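Karna to open drinks and linen counter at Dumgate

A shop that sells cold drinks and takes in household linen for folding is to open at Dumgate in the new year, the company behind it has said.

Karna, which already has a counter of the same kind at Grindance, has taken a lease on the former ticket hall beside the bus station. The unit had stood unlet since May.

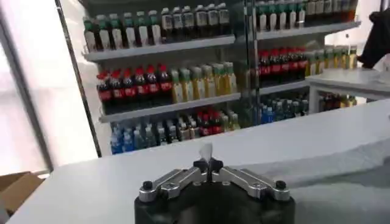
DUMGATE, Tue 21 December – Fitting out is well advanced and the drinks shelves have been filled. Bottles with red caps and dark contents, the cola among them, have been put next to pale yellow-green drinks, with water or sports drinks lower down. The counter where linen will be handed over is white, and the company says it will stay that way in all its shops so that marks on towels and sheets are easy to spot before they are bagged.

Customers will be able to leave clean, dry items in the morning and pick them up folded and tied on the way home. The service does not include washing. Karna says most of its trade at Grindance comes from guest houses and hairdressers, who wash their own towels and do not have the time or the table space to fold them.

The charge for towels will be the same as at Grindance, with a lower rate for accounts of 200 items or more a month. Sheets and duvet covers will be priced separately. A price list will go up in the window before opening and printed copies will be left at the library and the bus station enquiry desk.

Karna said 173 households and businesses had filled in a form asking to be told when the shop opens. The form remains available at the Grindance counter until the end of the month.

Towels are folded in three along the length and then in half, with the edges turned to the inside, unless a customer asks for something else. Guest houses often want them rolled. Fitted sheets will be accepted, although the company asks that they are handed in separately from flat ones. Anything that arrives damp will be given back. 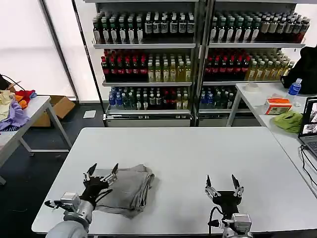
Each order will be ticketed at the counter and the ticket kept with it until collection. Orders not picked up within a fortnight will be moved to Grindance, where there is more storage, and customers will have to go there to fetch them. The company said it had brought in this rule after running out of space at the first shop last winter.

The drinks side of the business is being run with Lã, a small wholesaler that also supplies the kiosk at the swimming baths. Under the agreement Lã will restock twice a week and take back empties for recycling. No alcohol will be sold. An application for a hot drinks machine has been made to the landlord but has not yet been decided, and the shop will open without one.

Two objections were received when the change of use was advertised. Both were about delivery vans stopping in the bus lane. As a condition of the permission, deliveries must be made from the yard at the rear and be finished by 8am. The yard gate is to be widened at Karna's expense, and that work will be done in the first week of January.

The permission also covers a new sign above the door, which may be lit during opening hours only. A request to put tables on the pavement was withdrawn before the application was heard.

The shop will be open from 8am to 6pm on weekdays and until 1pm on Saturdays. It will be closed on Sundays and bank holidays. Three part-time jobs are being advertised, all of them at the counter, and training will be given at Grindance. Applications can be handed in there or posted.

An opening date will be confirmed once the gate is finished and the fire certificate has been issued. Karna said it expected this to be before the end of January. Linen accounts can be set up in advance at Grindance, and those opened before the first day of trading will have the first month's tickets free of charge.

The bus station's west entrance will stay closed while the work goes on. Passengers should use the doors on the market side.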